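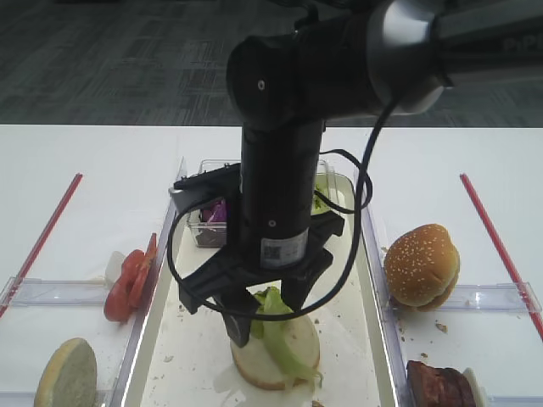 식물과 부엌 2주차 강의 노트
잎채소의 색과 아삭함

지난주에 세포벽 이야기를 하다가 시간이 다 돼서 액포를 못 했습니다. 오늘은 액포부터 시작합니다. 제가 이 과목에서 제일 좋아하는 주제라 말이 좀 빨라질 수 있어요. 놓친 부분은 이 노트로 보충하세요.

1. 액포는 물주머니 그 이상

다 자란 식물 세포를 현미경으로 보면 안쪽 대부분을 액포가 차지합니다. 엽록체와 핵은 가장자리로 밀려나 있지요. 액포 안에는 물, 당, 유기산, 무기 이온이 들어 있고 종에 따라 색소도 들어 있습니다. 물이 삼투로 들어와 액포가 부풀면 세포막이 세포벽을 안쪽에서 밀어냅니다. 이 압력이 팽압입니다. 싱싱한 잎을 반으로 꺾을 때 나는 "톡" 소리는 팽팽하던 세포들이 한꺼번에 터지는 소리예요. 저는 이 설명을 학부 때 처음 듣고 그날 저녁에 상추 한 포기를 전부 꺾어 봤습니다!

시든 잎은 세포가 죽었다기보다 물을 잃은 경우가 많습니다. 찬물에 담그면 다시 빳빳해지는 까닭도 여기 있습니다. 다만 세포막이 이미 망가졌다면 물을 아무리 줘도 돌아오지 않습니다. 얼렸다 녹인 상추가 대표적입니다. 얼음 결정이 막을 찢어 놓으면 물을 붙잡아 둘 주머니가 사라지니까요.

소금을 뿌리면 반대 방향으로 갑니다. 바깥의 농도가 높아져 물이 빠져나오고, 막이 벽에서 떨어지는 원형질 분리가 일어납니다. 배추 절이기는 사실 거대한 원형질 분리 실험입니다(김장철마다 전국에서 하는 실험이라니 멋지지 않나요).

2. 두 계열의 색소

잎채소 색은 크게 두 곳에서 나옵니다.

엽록소: 엽록체 막에 박혀 있고 기름에 잘 녹습니다. 고리 한가운데 마그네슘 이온이 있습니다. 산과 열을 만나면 마그네슘이 빠지고 수소가 들어가 페오피틴이 되는데, 색이 칙칙한 올리브색입니다. 오래 끓인 시금치 색을 떠올리면 됩니다.

안토시아닌: 액포 속에 녹아 있고 물에 잘 녹습니다. 적양배추, 가지 껍질, 블루베리의 색입니다. 산성에서는 붉은빛, 중성인 pH 7 부근에서는 보라에서 푸른빛, 염기성으로 가면 청록을 거쳐 누렇게 변합니다. 누렇게 된 것은 분자가 깨진 상태라 산을 넣어도 원래 색으로 다 돌아오지 않습니다. 시험에서 많이 틀리는 부분이니 밑줄 그으세요.

왜 데친 물의 색이 서로 다른지도 이걸로 설명됩니다. 시금치 데친 물은 옅은데 적양배추 데친 물은 진한 보라색이지요. 색소가 어디에 있고 무엇에 녹는지만 알면 외울 것이 거의 없습니다.

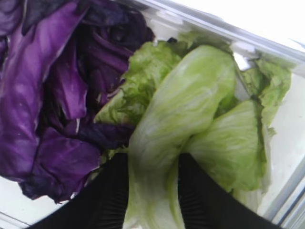 Iveta Malý는 이 대목에서, 자기 집에서는 적양배추를 볶으면 꼭 파랗게 변하는데 할머니는 늘 사과를 한 알 썰어 넣으셨다고, 그게 맛 때문인 줄만 알았다고 했습니다.

정말 반가운 이야기였습니다. 사과의 말산이 냄비 속을 산성 쪽으로 끌어 주기 때문에 붉은 보라색이 유지됩니다. 식초나 와인을 넣는 조리법도 원리가 같습니다. 수돗물이 염기성 쪽으로 기운 지역이라면 차이가 더 뚜렷하게 보입니다. 할머니가 안토시아닌이라는 단어를 아셨든 모르셨든 완벽한 pH 조절이에요.

3. 펙틴과 칼슘

팽압만으로는 아삭함이 다 설명되지 않습니다. 세포와 세포 사이를 붙여 주는 중간층이 있고, 여기의 주성분이 펙틴입니다. 펙틴 사슬 사이에 칼슘 이온이 끼면 다리처럼 사슬을 이어 줍니다. 칼슘이 많은 물이나 소금으로 담근 오이지가 잘 무르지 않는 것도 이 다리 덕분입니다.

끓이면 펙틴이 끊어져 녹아 나오고 조직이 물러집니다. 염기성에서는 이 반응이 더 빠릅니다. 그래서 초록색을 살리겠다고 베이킹소다를 넣고 데치면 색은 선명한데 식감이 죽이 됩니다. 색을 얻고 조직을 잃는 셈이지요. 산성에서는 반대로 단단함이 오래가고, 대신 초록이 빨리 바랩니다. 초록 채소 샐러드에 드레싱을 먹기 직전에 뿌리라는 조언에는 색과 팽압 양쪽의 이유가 다 들어 있습니다.

4. 자르면 시작되는 일

양배추와 그 친척들은 글루코시놀레이트라는 물질과 미로시네이스라는 효소를 따로 보관합니다. 칼이나 이로 세포를 부수면 둘이 만나 톡 쏘는 향이 납니다. 식물 입장에서는 애벌레를 쫓는 장치인데 우리는 그걸 맛있다고 먹습니다. 통째로 익힌 양배추가 순한 까닭은 효소가 먼저 열에 망가져 둘이 제대로 만나지 못하기 때문입니다.

상추 자른 면이 갈색이나 분홍빛으로 변하는 것은 다른 반응입니다. 페놀 화합물이 산화되어 생기는 색이고, 상처를 받은 조직이 페놀을 더 만들어 내기도 합니다. 무딘 칼이 세포를 더 많이 으깨니 칼을 갈아 두세요. 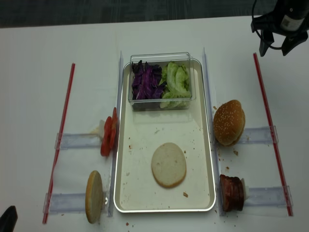

그림 3. 투명 용기에 담긴 채 썬 적양배추와 연녹색 상추. 쟁반 양옆으로 햄버거 재료.

5. 이번 주 실험과 과제

적양배추 잎을 잘게 썰어 뜨거운 물에 20분 담근 뒤 체에 거릅니다. 거른 물을 컵에 나누고 레몬즙, 식초, 설탕물, 베이킹소다 푼 물을 각각 한 숟가락씩 넣어 색을 기록합니다. 넣기 전에 예상부터 적으세요. 예상이 틀린 보고서가 훨씬 재미있습니다.

상추는 잎을 한 장씩 맹물과 소금물에 담가 두고 10분 간격으로 휘어지는 정도를 비교합니다. 소금물 농도는 각자 정하되 보고서에 꼭 쓰세요.

생각해 볼 문제
가. 베이킹소다로 파랗게 만든 용액에 식초를 다시 넣으면 어떤 순서로 색이 바뀔까?
나. 설탕물에 담근 잎도 시들까? 소금과 같은 무게를 녹였을 때 어느 쪽이 더 심할까?
다. 보라색 콩깍지를 삶으면 초록이 되는 품종이 있다. 보라색은 어디로 갔을까?

읽을거리: 강의 자료집 42쪽부터 펙틴 단원 끝까지. 다음 주에는 뿌리채소와 전분으로 넘어갑니다. 감자 하나씩 가져오세요.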